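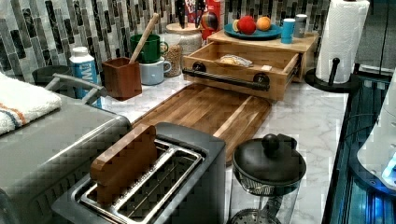

Deisy Sotelo wrote in to ask whether the kitchen circuits at Florkham will be shut off again when the electricians come back in December. They will, but for a shorter time. Power to the kitchens goes off at 9 a.m. and should be back on by noon. Hall lights and the elevator are on a separate panel and will stay on.

The work replaces the old breakers on the second and third floors. Bedoya has the contract, and Gilberto Pacheco is the person to call if your power isn't back by early afternoon. Please unplug small appliances the night before and keep the refrigerator door closed.

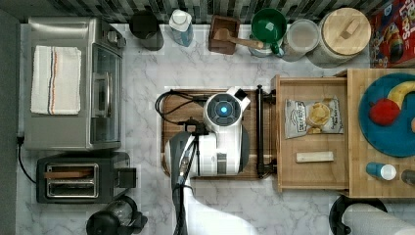
Each apartment needs someone home for 16 minutes or so while the new outlets are tested. If you can't be there, leave a key at the office with your unit number on the tag. The cost comes out of the repair fund, and there is no charge to tenants.

First-floor kitchens were finished last month and are not affected.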